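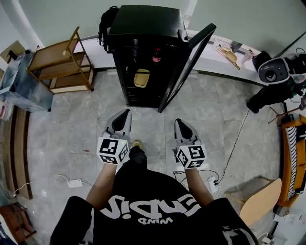
Lob der Glasvitrine

Kolumne | Wohnen & Alltag

Zuletzt aktualisiert: Donnerstag, 7. November 2019

Meine Großmutter besaß einen Schrank mit Glastür, und wenn sie ihn öffnete, wurde es im Zimmer still. Darin standen die guten Tassen, ein Teller aus Hultholm, den ein Onkel von der Seereise mitgebracht hatte, und ganz unten, ein bisschen verschämt, die Steuerunterlagen. Ich habe diesen Schrank geliebt, und ich finde, man sollte ihn endlich wieder in Schutz nehmen, denn in den Wohnzeitschriften kommt er seit Jahren schlecht weg. Staubfänger heißt es da, oder spießig, oder beides in einem Satz.

Modern ist die glatte Front, hinter der alles verschwindet. Meine Freundin Melina Kokkinos hat sich so eine Wand einbauen lassen, grifflos, mattweiß, sehr schön, das gebe ich neidlos zu. Nur sucht sie seither ihre Salatschüssel. Man drückt auf eine Tür, dann auf die nächste, und irgendwann trinkt man den Wein eben aus Wassergläsern (auch das war ein netter Abend!).

Glas dagegen verlangt etwas von uns. Was man sieht, das pflegt man, und was man nicht mehr sehen mag, das gibt man irgendwann weg - bei mir waren es im vergangenen Winter 18 Eierbecher, von denen ich höchstens vier je benutzt hatte. Hinter einer geschlossenen Front stünden sie noch heute da.

Natürlich kostet das Vergnügen. Bei Mavromatis in der Altstadt steht eine schwarze Vitrine für 899 Euro, um die ich seit dem Frühjahr herumschleiche, und die Verkäuferin grüßt mich inzwischen mit Namen. Gebraucht geht es viel billiger, man braucht bloß Geduld und jemanden mit kräftigem Rücken. Meine Nachbarin Marisol Cusi hat ihre für 25 Euro aus einer Haushaltsauflösung geholt, die Tür klemmt, der Schlüssel fehlt, und sie würde sie um nichts in der Welt hergeben.

Putzen muss man so eine Scheibe freilich, das will ich nicht verschweigen. Ich mache es sonntags mit Essigwasser und alter Zeitung, das Radio läuft dazu, und meistens nehme ich dann doch eine von den guten Tassen heraus und trinke meinen Kaffee daraus.

Wir verwenden Cookies, um unser Angebot für Sie zu verbessern. Mit der weiteren Nutzung der Seite stimmen Sie dem zu.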